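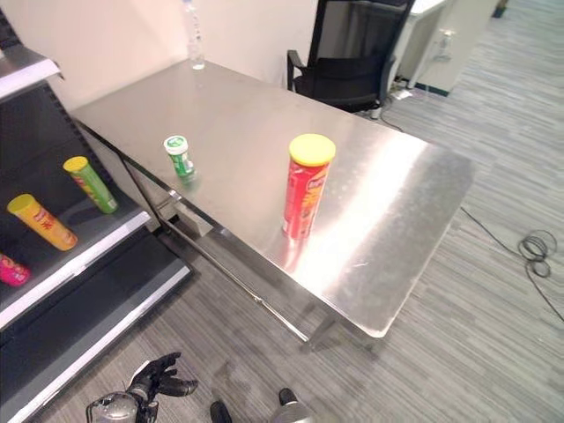

Pringles, standing up and lying down.

Cans on their sides. That's my whole complaint, and I'm going to take a few paragraphs over it, so get a drink.

Look at the shelf on the left. Three snack cans, all lying down. Then the red Pringles on the steel table, upright, yellow lid on top, taking up a bit of surface no bigger than a coaster. You can read the logo, you can grab it one-handed. I know which one I'd reach for first.

I've had this argument with Suqin Long for going on two years. She stores everything flat. Cans, jars, the tall pasta box, a bottle of vinegar once (I found out about the vinegar the hard way). Her case is that flat things don't fall over. True! They roll. A tube on its side is a wheel with chips in it.

And chips are the part people skip. Those tubes exist so the chips can sit in a stack. Tip it and the stack leans on the wall of the can, and every time somebody shoves the can back you get crumbs at one end. I don't have a study. I have a bowl of crumbs and a bad mood.

The other side, to be fair. Short shelves. If your shelf is nine inches high and the can is taller than that, you lay it down, end of story. My old place on Retwood had a cupboard like that, built by someone who ate only sardines. So I laid things down for four years and hated it. What I should have done was move the shelf. Most of them move. There are little holes, or clips, or a slot in the upright, and it takes ten minutes and some swearing. People will live with a wrong shelf for ten years before they'll touch a clip. I did it, you probably do it.

I wrote about this briefly back in May and got 47 emails, a record for me, mostly angry. One man said he had been laying his cans down since he was in the army. OK. Thank you. Several said tilted shelves, like in stores, and fine, a tilted shelf with a lip on the front is a different animal. In a store the lip stops the can, somebody comes along and straightens the row, and you want the label facing the aisle anyway. You don't have that somebody at home. You have you, at eleven at night, feeling around for the sour cream and onion.

Yhon Marulanda wrote in too, he used to run the break room at Brurnness, and he had the most useful note of the bunch. They fed 530 people on a busy day out of a room with one counter and one shelf unit. His rule was one standing row, deep as it goes, same flavor front to back. Nothing on its side ever. When they let people put stuff away however they wanted, he said, he'd lose most of a morning to picking cans off the floor. I believe him completely, partly becuase he agrees with me.

Now the table. I want to stick up for steel tables, which get called cold and ugly and "like a hospital." I bought mine used for $200 and it's the best thing in the kitchen. Yes it glares. Put a light over it and you get a big white stripe right where you're trying to chop an onion. You get used to it, or you move the lamp. But you can put a hot pan down. You can wipe the whole thing in one pass. And it shames you, in a good way: one can and one little green bottle with a white cap (looks like gum to me) show up on steel like they're on a stage. On my old butcher block I could lose a whole jar of mustard in the general brown.

What happens with a clear surface, though, is it becomes the waiting room. Water bottle goes at the back against the wall. Gum goes next to it. Chips in the middle, since that's where your hand was. Each one is fine. I don't even mind it, I'd take a few things standing on a table over a heap in a cupboard any day. Just know it grows. Mine was up to nine objects last week, inculding a bike light.

Friend of mine spent around $300 on the Nevov organizer, the one with the slanted racks and the tiny rails. Beautiful. Everything in it lies down. He keeps his chips on the counter now, standing up, next to it.

So, what I'd do, if anybody let me at their shelves:

Move the shelf up one notch. Stand the tall cans. Favorites in front, weird flavors in the back where they can think about what they did. If there's just no height, lay them pointing straight in, lid toward you, with something heavy at each end of the row so they can't wander. Not across. Across is how you get a can in the face.

And leave one out on the table if you want. The red one. You were going to open it tonight anyway.

Suqin read a draft of this and says I've never once mentioned that her cans are alphabetical. They are alphabetical. You can't tell, as you have to roll each one over to find the label, but they are.

Next time: bread bags. Bring your opinions about the twist, I already have mine.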